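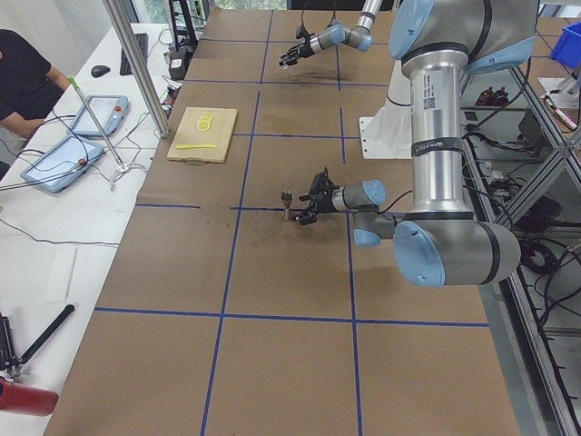

### 3.2 Collecting the demonstrations

I'll be upfront that most of our time on this project went into this part, and I think it deserves more room than papers usually give it. The model in Section 4 is pretty small. The data is where we sweated!

We recorded 2,000 demonstrations of bar and kitchen prep tasks on a two-arm setup we call Tjoa. One person drives the arms, and a second person resets the table and keeps the log (Iulian Jitaru did a huge share of the resetting, and his notes were way better than mine). We split the runs into five task families with 400 demonstrations each: moving a jigger, passing an object between arms, picking up lemon slices, sliding a cutting board, and putting a tool back where it belongs.

**Figure 1.** The Tjoa table during collection, with the jigger near a crossing of the tape lines and the lemon slices and yellow knife on the cutting board.

The tape grid started out as a quick fix. In our January pilot we just told people to "put things in different spots," and guess what, everybody put the jigger in pretty much the same place every time. So we taped lines on the kraft paper and had a little script call out a starting spot before each run. A spot could be a crossing or a square, and the person resetting had some wiggle room inside that. We liked the wiggle room, so we never tightened it up.

Small shiny things gave us the most grief. The jigger has a narrow waist and a flared top, so there's more than one fair way to grab it, and our drivers had strong feelings about which was best. I went back and forth on making everyone use the same grasp. In the end we let each driver choose and wrote the choice down, and Section 5.1 shows what happens when you train on one style only.

We kept failed grabs too, as long as the driver recovered and finished the task. If a run ended with something on the floor, we tossed it and did it over, so the 2,000 above are all finished runs. Of those, 1,089 include at least one retry, which was a lot more than I'd guessed going in. We tagged the retries by hand using Nanditz, our labeling tool, and each tag marks where the first try went wrong and where the second one starts.

A session was capped at 50 runs per driver. Past that point people got sloppy (me especially), and the arm paths in the pilot logs started to wander. We also swapped which task family came first from one session to the next, so no single family got all the tired driving.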